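Rules for the fingertips

A robot that handles a bare processor works under two sets of rules. One covers the people standing near the arm. The other covers the part in its grip, and until recently that second set was mostly habit. Geetha Raju spent a year writing it down for Lolell, a contract repair firm. Her draft runs to 37 clauses, and only six concern force. 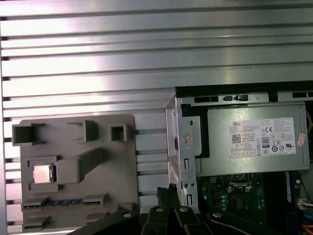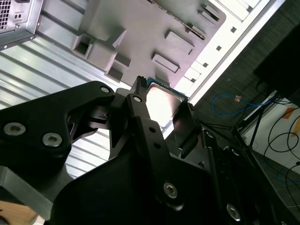
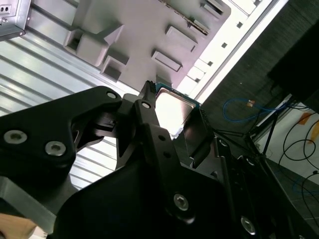
Raju's longest section deals with where a part may be touched. A processor should be held by its edges - never by the contact side - and the pads should meet it on opposing sides. A narrow finger with a toothed tip, like the one against the chip's edge in both close views, falls under clause 13, which asks for an inspection of the teeth before each shift. The same section calls for a fixed nest for the part when it is out of the grip, such as the rectangular recess in the gray plastic board beside the open chassis.

Static control is treated separately. The draft requires a grounded path from fingertip to base, measured at the tip and logged.

Esperanza Thibodeaux, who reviewed the text for Viltholm, wants the cable clause tightened. It now says that loose cables must stay out of the arm's reach, without saying how reach is measured. She has proposed the full swept volume, gripper included. Raju has accepted the wording for the June revision, with a separate note on sleeved bundles.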